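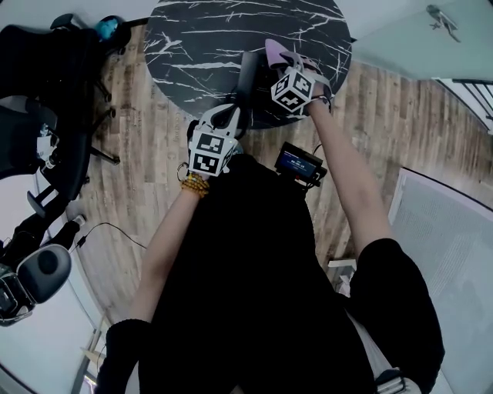

靴は、家のどこで左右がそろわなくなるのでしょうか。
玄関のたたきよりも、いったん室内に持ち込まれた先、つまり椅子の脇や卓の上で片方だけになることが多い、というのが私たちの調査から得られた答えです。

図3　丸い卓での靴の片づけ。薄紫色のハイヒールを持ち上げたところ。

4.2　卓上に置かれた靴の扱い

前節では玄関まわりの収納について述べましたが、本節ではもう少し部屋の奥へ入り、卓の上に仮置きされた履物のことを、いくらか丁寧に見ていきたいと思います。靴を卓に載せるなんて行儀が悪い、と眉をひそめる読者もおられるでしょう（筆者の一人マルシャルも、祖母にずいぶん叱られたそうです）。それでも、手入れをする、箱に詰め替える、明日の服に合わせてみるといった折に、靴はごく自然に卓へ上がってきます。

Plikemwood地区の協力世帯から5月に集めた片づけの記録は258件にのぼり、そのうち卓上の靴を扱ったものを本節の対象としました。図3の薄紫の靴のように踵の高いものは、平たい靴に比べて置き方に迷いが出やすく、立てるか寝かせるか、つま先をどちらへ向けるかで、持ち上げたあとにもう一度手が止まる例が目立ちました。濃い色の天板では淡い色の靴がよく目にとまり、黒い靴はつい後回しになる、という声も複数の世帯から寄せられています。

Agathe Martyが先に提案した「対の回復」という考え方に従えば、片づけの終わりは、卓の上が空いた時点ではなく左右が隣り合った時点に置くべきだということになります。私たちもおおむね賛成ですが、Erhamの集合住宅のように靴箱の棚板が狭い住まいでは、左右を前後にずらして収める習慣が根強く、これを未完了と数えるのはいささか気の毒に思われました。そこで本稿では、同じ棚に収まっていれば対とみなしています。棚の寸法との関係は4.3節で改めて扱います。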